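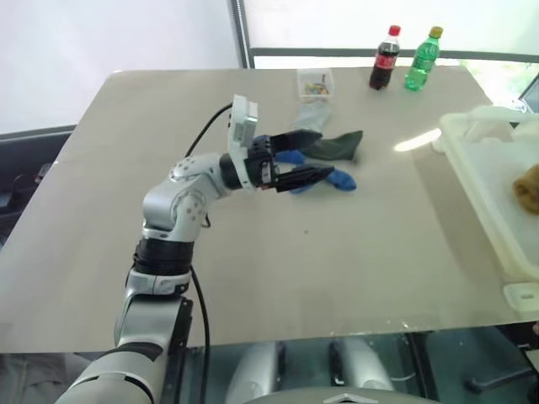
Ekemora Cervejaria Artesanal
Checklist de segurança e inspeção da sala de brassagem e adega, com comentários
Data: 2024-04-12
Inspeção: Eetu Oksanen
Legenda: OK / NC (não conforme) / NV (não verificado)

1. SALA DE BRASSAGEM

1.1 Piso e ralos. OK
Grelha do ralo central solta de um lado, recolocada na hora. Conferir de novo depois da lavagem pesada.

1.2 Guarda-corpo da plataforma. NC
Parafuso frouxo no montante perto da tina de mostura. Mexe com a mão. Não usar a plataforma até apertar. Mesma coisa que já estava anotada em dezembro!!

1.3 Tampa da tina de fervura, intertravamento do agitador. OK
Abri a tampa, agitador parou. Testado duas vezes.

1.4 Linha de vapor, isolamento. NC
Trecho sem isolamento na descida pra tina, altura do braço. Fita provisória não conta como isolamento. Pedir manta à Clegg, o orçamento antigo já venceu.

1.5 Exaustão do vapor. OK
Barulhenta mas puxa bem.

1.6 Moinho de malte. OK com ressalva
Proteção da correia no lugar. Pó acumulado atrás do motor, muito. Limpar com aspirador próprio, nada de ar comprimido ali dentro. Aterramento conferido.

2. FERMENTAÇÃO E ADEGA

2.1 Válvulas de alívio dos tanques. NC
Tanque 2 com lacre rompido na válvula. Os outros em ordem. Fica fora de pressão até trocar, já avisei o turno. A lager Brullis que ia pra ele vai ter que esperar.

2.2 Manômetros. OK
Um com vidro embaçado, dá pra ler. Etiqueta de calibração legível em todos.

2.3 Detector de CO2. NC
O da adega apita no teste, o da câmara fria não. Troquei a pilha e nada. Entrada na câmara só em dupla e com o portátil na cintura, sem excessão. Portátil fica no gancho do lado de fora da porta, não na gaveta do escritório.

2.4 Entrada em espaço confinado. NV
Não teve limpeza interna de tanque hoje. Ficha de permissão em branco disponível na pasta, ok.

2.5 Mangueiras e abraçadeiras. OK
Descartada uma mangueira com bolha perto do engate. Tinha outra no estoque.

2.6 Cilindros de CO2 presos com corrente. NC
Um solto atrás da porta. Preso na hora. Repetir a orientação pro pessoal que recebe a entrega.

3. PRODUTOS QUÍMICOS / CIP

3.1 Soda e peracético separados. OK
Bandeja de contenção da soda com resto de líquido no fundo. Medir pH antes de jogar fora.

3.2 Fichas de segurança. OK
Falta a do detergente novo. Impressora sem tinta, imprimir segunda.

3.3 Lava-olhos e chuveiro. NC
Lava-olhos ok, água limpa. Chuveiro com caixas de rótulo embaixo. Tirei as caixas. Se voltarem pra lá vou marcar NC de novo, e aí vai pro relatório mensal.

3.4 EPI. OK
Luvas longas e óculos suficientes. Avental do gancho 3 rachado, jogado fora.

4. ENVASE E EXPEDIÇÃO

4.1 Parada de emergência da enlatadora. OK
Os dois botões funcionam. O do lado da saída tá duro, lubrificar.

4.2 Armazenagem de barris. NC
Pilha alta demais junto ao corredor. Baixar ainda hoje. Limite por vão da prateleira é 900 kg, a placa caiu e ninguém colou de volta.

4.3 Empilhadeira. OK
Horímetro: 2968. Buzina e luz ok. Garfo sem trinca visível. Próxima revisão já marcada com a oficina de Hetonwood.

4.4 Extintores. OK com ressalva
Todos no prazo. O de nº 228 está atrás do palete de malte, desobstruir.

4.5 Saídas de emergência. OK
Porta do pátio abre fácil. Luz de emergência do corredor fraca, trocar bateria.

PENDÊNCIAS, por ordem
Detector da câmara fria: substituir, urgente
Válvula do tanque 2
Guarda-corpo da plataforma
Isolamento do vapor
Baixar pilha de barris e recolocar placa
Bateria da luz do corredor

OBSERVAÇÕES
Visita de público de sábado mantida, mas só salão e envase. Sem subir na plataforma e sem adega, mesmo que peçam. Fita zebrada está no armário da manutenção.
Quem fechar pendência assina e põe a hora do lado, não só um "feito". Da última vez tive que perguntar um por um quem tinha mexido em quê.
Item 2.4 fica pra proxima limpeza de tanque, me chamem antes de abrir a boca de visita.

E. Oksanen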